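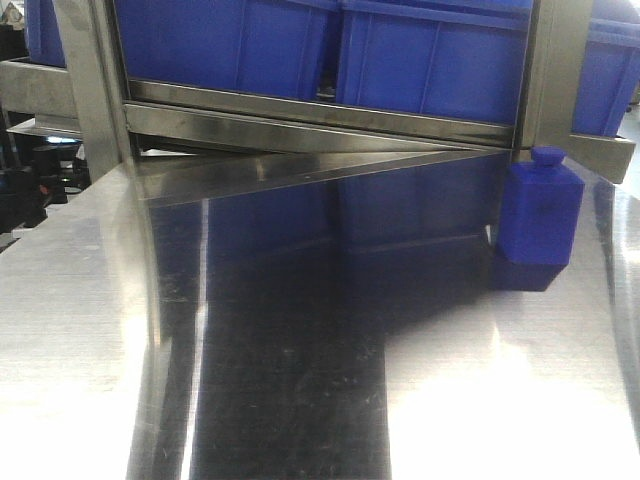
Figure 1. Blue plastic bins on a steel rack.

Search this journal Advanced

4. Where things go: sorting habits in shared storage

Every shared storeroom begins with a theory. At Branton, the theory was that people would return a thing to the bin it came from if the bins were easy to reach and all looked alike. Bins of this kind (Figure 1) have been a standard purchase for workrooms for decades, and the catalogs that sell them speak of order as though it came in the carton.

We followed the storeroom from March to July. The stock at the start was 600 small items spread over 15 categories, drawn up by Stijn Brouwer in a single afternoon and defended by him for the rest of the study. Staff were told the categories once, at a meeting where there was also cake. Recall of the cake was excellent.

4.1 The drift toward "other"

The original plan had no bin for miscellaneous items. Brouwer held that such a bin is where a system goes to lie down, and the first month gave him no reason to think otherwise. By the second month the staff had made one anyway. It had no label, and when we asked six people separately which bin was meant for odds and ends, all six pointed to the same one. We take this as the strongest agreement found anywhere in the study.

The bin filled in a fairly regular way. First came items that fit no category, such as a key for a lock the building no longer has. Next came items that fit two categories, which people found more tiring to place than items that fit none. Last came items that fit one category perfectly well but were being carried by someone in a hurry. Dekker's earlier work on office supply closets reports the same sequence, although his subjects had drawers and were, by his account, ruder about it.

Labels helped less than we had hoped. We printed 200 of them in large type. Returns to the correct bin improved for two weeks and then went back to where they had been. In interviews, several people said they no longer saw the labels. One said she had read them closely and disagreed.

4.2 The last item

A smaller effect, and one we did not set out to study, concerns bins that are nearly empty. A full bin is treated as a supply. A bin with one thing left in it is treated as a decision, and people would rather leave it to a colleague. Bite calls this "the last cookie problem" in her study of break rooms, and we see no need for a more dignified name. Single items stayed put far longer than items in pairs, even where demand for them was high. Two members of staff borrowed from another floor so as not to take the last one. 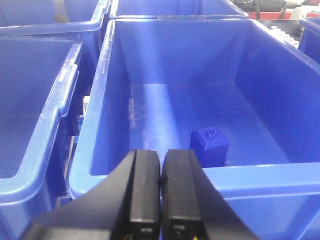 4.3 Limits of the study

The storeroom served one building, and its users knew they were being studied, mainly because Tineke Van Hecke kept apologizing to them. We also cannot rule out that the categories were bad. Brouwer has asked that his view on this point be recorded as well: they were fine.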